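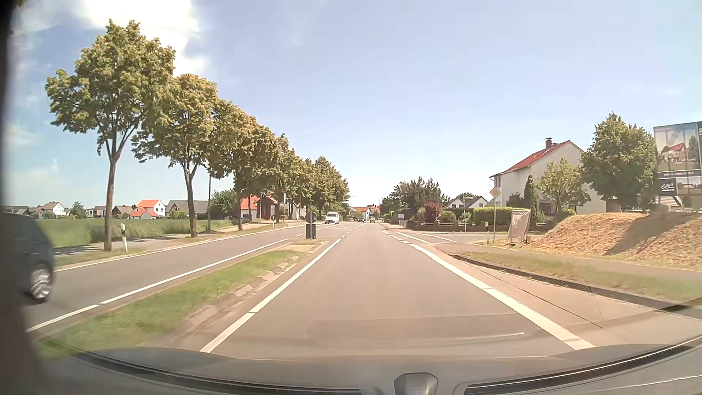
Page 32 of 240

Lane camera pulls right at a side road after refit
Posted 2/22/22 by Orysia Hordiienko

I look after the automated test car at Prorngate. The windshield camera was taken off its bracket in September so the bracket could be replaced, and I put it back myself. On plain straight road the car holds its line well. The trouble is at junctions like the one on the right here, where the broad solid edge line changes to short dashes. The steering moves a little to the right, then corrects once the solid line picks up again. The traffic island on the left doesn't seem to bother it.

I ran the target board calibration indoors and it passed. I also cleaned the glass and checked tire pressures. There is a pale reflection streak low on the windshield, over the dash. Could that do it, or should I be looking at the camera mount? I would like to fix this before we go back to Terkelville for the longer runs.

Zhuravel

Check the mount first. The board test can pass with the bracket screws not fully seated, and then the camera shifts a hair when the car is moving. Take the cover off, loosen all the screws, push the camera up against its stop and tighten them a bit at a time, going corner to corner. Then do the board again with the car on level floor and the normal load in it. If you calibrated with an empty trunk and drive with the computer rack in, the pitch will be off.

After that, look at the lane log where the edge line breaks up. If the right line estimate jumps outward at the first dash, it is following the slanting marks at the side road entrance. That is a settings matter and no amount of work on the bracket will cure it. On ours the line hold distance had gone back to the default when the camera was unplugged. Write down what yours is before you change it.

The streak is low down, so I would leave it for last. A matte black cloth on the dash is a quick test - just keep it clear of the vents.

Gronelero

Had the same thing, swapped the camera, fixed.

Orysia Hordiienko

Two of the screws took almost a full turn each, so thank you for that. The hold distance was at default too. I have put the old value back from my notes and will redo the board with the rack loaded before I drive it. I'm not buying a camera yet.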